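Tulier House Residents' Association
Minutes of the Furnishings and Supplies Meeting, December

Present: Touran Ghorbani (chair), Oanh Châu (minutes), residents of the Prudton and Riedl wings
Called to order: 6:30 p.m.

1. Previous minutes
The minutes of the last meeting were approved with one correction. The balance carried forward in the supplies account is $831, not $813.

2. Shared washstand supplies
The chair reported on the trial of a single toothbrush caddy for the guest washroom, replacing the separate tumblers now in use. The caddy under review has a slotted section on one side and room for two clear cups on the other. Members from the Riedl wing asked that brushes be stood in the slots and that the cups be kept for small items. It was further asked that counters be wiped down before brushes are put away. Both requests were agreed to. 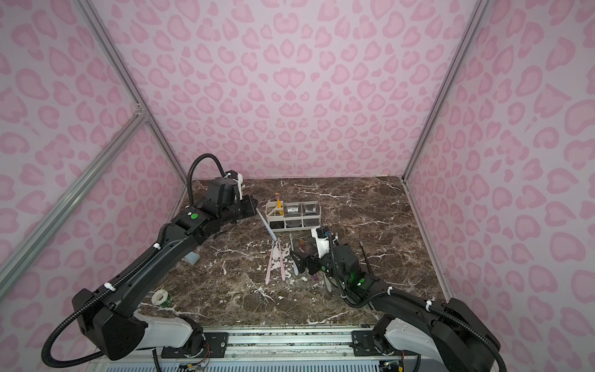
Item 2: toothbrushes on the marble top, caddy at the back.

The purchase of 2 caddies of the same pattern from Hunda was moved, seconded and carried. The total is not to exceed $68.

3. Pencils for the study room
Oanh Châu presented the results of the pencil collection. A total of 114 pencils had been turned in from both wings. Members discussed whether they should be stored in a drawer or left out in cups. The prevailing view was that a cup on the table is used and a drawer is forgotten. Concern was expressed that a very full cup makes it hard to take one pencil without bringing up its neighbors. 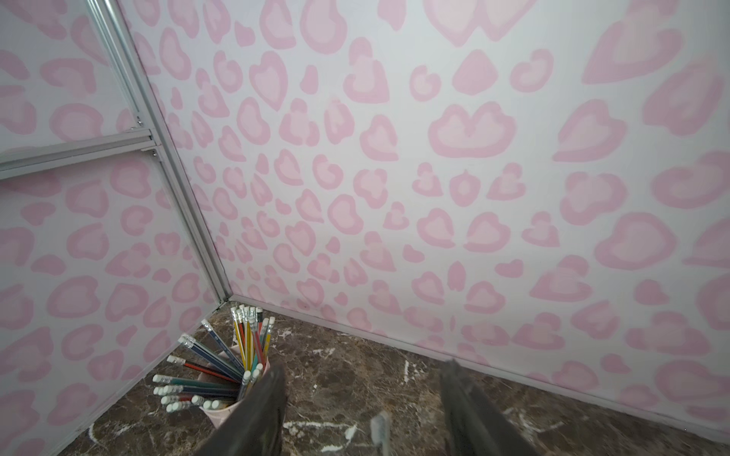
Touran Ghorbani asked whether the pencils might be sorted before being set out, with those needing sharpening held back. She noted that the study room has one sharpener and that it jams. It was agreed that sorting would be done by the Prudton wing and that a replacement sharpener would be priced for the next meeting.

4. Arrangement of the shared table
The meeting took up the question of which articles may remain on the shared table between uses. The present rule allows writing supplies only and has not been observed for some time. Members were of the opinion that the pencil cup and the caddy can stand side by side toward the back, provided the middle is left clear for work.
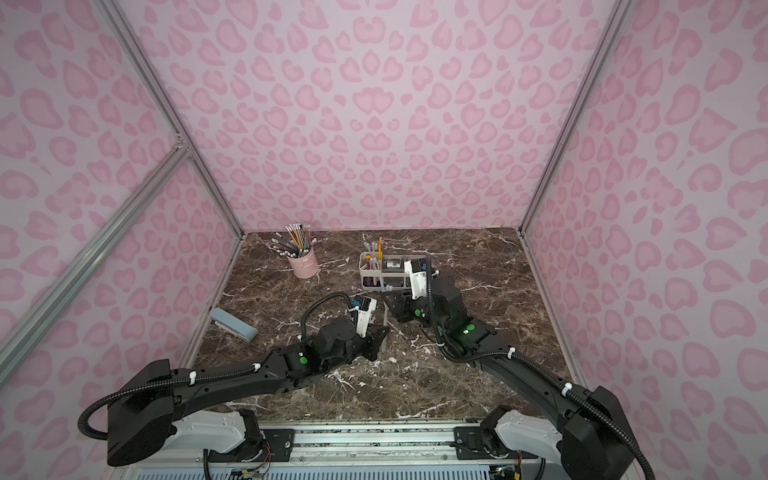 A motion to assign every article a fixed place was debated at length. Opponents held that the rule would be ignored within a week. Those in favor pointed to the stapler, which was lying on its side at the left while the pencils had a cup and the toothbrushes had a caddy. The motion carried as amended: the stapler is to be kept upright beside the cup, and no labels will be used.

5. Wall covering
The pink leopard-spot pattern was again discussed. One member requested a plain color. No second was offered, and the item was closed.
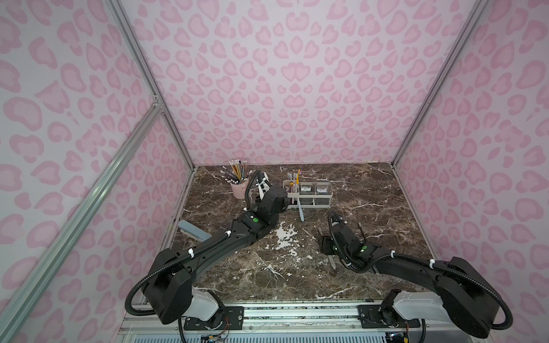

Items 3 and 4: pencil cup and toothbrush caddy toward the back.

6. Other business
The Riedl wing asked that the washroom shelf be measured before the new caddies are ordered. Oanh Châu will take the measurements and report them to the chair.

Adjourned: 7:40 p.m.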